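Two-arm bench cell: budget check before I submit
Forum: Equipment and Purchasing > Manipulation
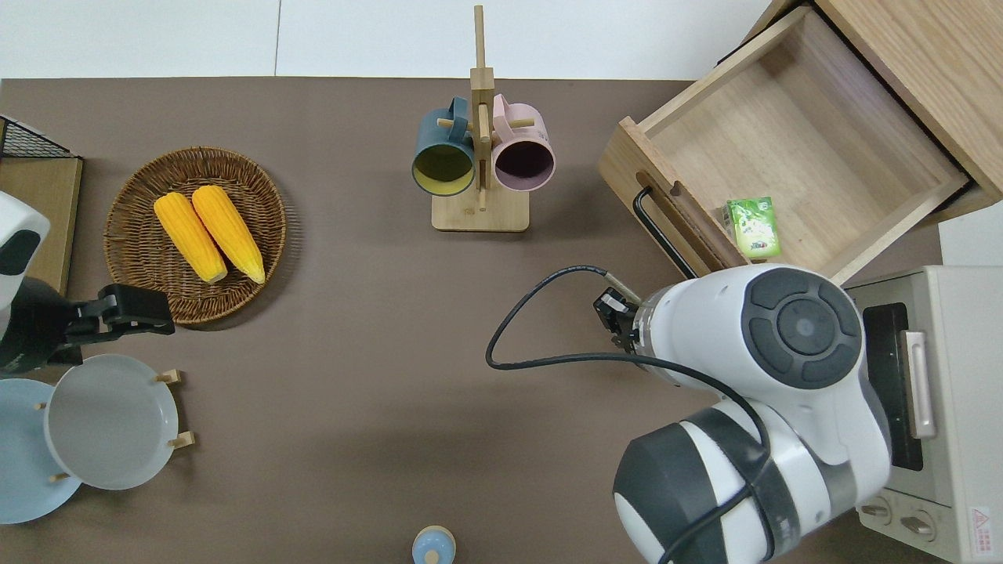 Our current bench, both arms over the kitchen set.

kilnshelf
Posted 25/11/2024
I have to put in a capital request for a second cell to match this one. Two arms with two-finger grippers, one table, household items. The tasks are putting things into the drawer and taking them out, moving items to and from the basket, loading the dish rack, and hanging mugs on the tree.

The arm quote from Golano is settled. What I need checked is everything else:

Table and mounting: 663
Spare gripper fingers: 2 sets
Cable guides: not priced
Props: 70
Service cover: first year only

Prices in pounds, before VAT. Have I left anything out?

torque_ledger
Cable guides should not be "not priced". Look at the right arm in your own picture. The cable leaves the gripper, loops out over the table and comes back along the arm. With a mug tree and an open drawer in reach, that will snag sooner or later. Price a proper guide for each arm and put it in the main request, or you will be paying for it out of consumables in spring.

kilnshelf
Fair. We have been using hook-and-loop straps. I'll ask Liao for a price on the clip-on type.

mbrandreth_lab
Straps are fine if you leave enough slack at the wrist. We tried the clip-on guides on our cell and took them off again. They limited wrist rotation and we lost part of the range we had paid for. I'd spend the money on a spare cable instead.

torque_ledger
Depends on the guide. The fixed ones do limit rotation. The sprung ones don't, within the range you need for a tabletop. A spare cable doesn't help if the first one pulls the connector out of the gripper body.

mbrandreth_lab
We have not had a connector fail. I accept that is one cell.

ohmward
Seventy for props is too low. You have a toaster oven on that table. Even second-hand that takes a large share of the line, and then you need crockery, the racks, the basket and the drawer unit. Also budget for duplicates. If the second cell has to match the first, buy the same mug twice now, while the shop still stocks it. We had to retire a whole task in October when a bowl was discontinued.

kilnshelf
The 70 was for top-ups. The large items were going to come out of stores, but I take the point on matching. I'll split it into two lines, fixed furniture and loose items.

ohmward
Good. Put the drawer unit under furniture and fix it to the table. A light cabinet will shift when an arm pulls on the handle, and then your positions are wrong for the rest of the day.

pelican_crossing
Two sets of fingers is not enough for two arms. That is one change each. We allow four sets per cell per year and use most of them. Ceramic edges mark the pads badly.

kilnshelf
What do you do for pads? Whole finger, or just the rubber?

pelican_crossing
Just the rubber where we can. Kilinden sell the sheet and we cut it ourselves. A sheet costs us 40 and does a cell for months. Whole fingers only if one is bent.

mbrandreth_lab
Agree on the pads. I'd drop to one spare set of whole fingers per arm and put the difference into sheet.

torque_ledger
Going back to the service line. First year only is a mistake if your request covers a three-year asset. Finance will ask where years two and three are, and if they are not in the capital request they come out of running costs. Ask for all three up front and let them strike it out.

ohmward
They will strike it out. Ours did. We now run on call-out charges and it has been cheaper so far.

torque_ledger
So far.

kilnshelf
Revised list: furniture and loose props on separate lines, pad sheet added, two sets of whole fingers kept, sprung guides as an option pending Liao. Service quoted for one year and three years. Has anyone bought a table from Wana? Their frame is heavier than the one I priced, but the lead time is not on the quote.

pelican_crossing
We have one. It is rigid enough. Get the lead time in writing before you raise the order.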